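The Greslow is a four-shelf wire cart on castors, and it's one of those things you buy for one corner and then want for every room in the building! It comes in black, with open wire shelves, and it's narrow enough to tuck against a wall without anyone walking into it.

## What it holds

Plenty. We keep ours full of plush toys, boxes and all the odds and ends that would otherwise live on the floor, and it takes the lot. Soft toys squash in nicely side by side, and a carton can stand upright at the end of a row and act as a bookend. The top shelf is a flat grid, handy for a tray or whatever you're using that day (we try to leave it clear, so there's somewhere to put things down while sorting).

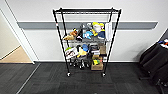

## Size and weight

- Width: 37 cm at the base
- Gap between shelves: 24 cm
- Weight: 13 kg, castors fitted
- Colour: black

The 24 cm gap is the figure to check before you order. Most board games and shoeboxes go in flat or on their side, but tall packaging may need the top shelf. Hanne Grímsdóttir measured her biggest teddy first and was glad she had.

## Moving it about

It rolls well on hard floors and very decently on carpet tiles, even fully loaded. Push from the posts, low down, and put the heavy boxes at the bottom. On a thick rug you'll want two people, or half the toys out first.

## Tips for packing the shelves

Small parcels are the awkward ones. Turn the printed side outwards if you can, so you can find things again without pulling out half a shelf, and lay thin packets flat on top of something firm.

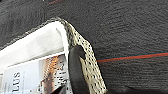

A cloth liner also helps with little pieces that might slip between the wires. Any offcut will do, cut a touch smaller than the shelf so the edges don't catch. Arnar Lund in our shop uses old felt, and I've copied him at home with a piece of blanket (works a treat).

## Putting it together

Posts first, then the shelves from the bottom up, castors last. Allow half an hour and a clear bit of floor. Spare castors and extra shelves are stocked by Kárason; ask for Greslow part 215.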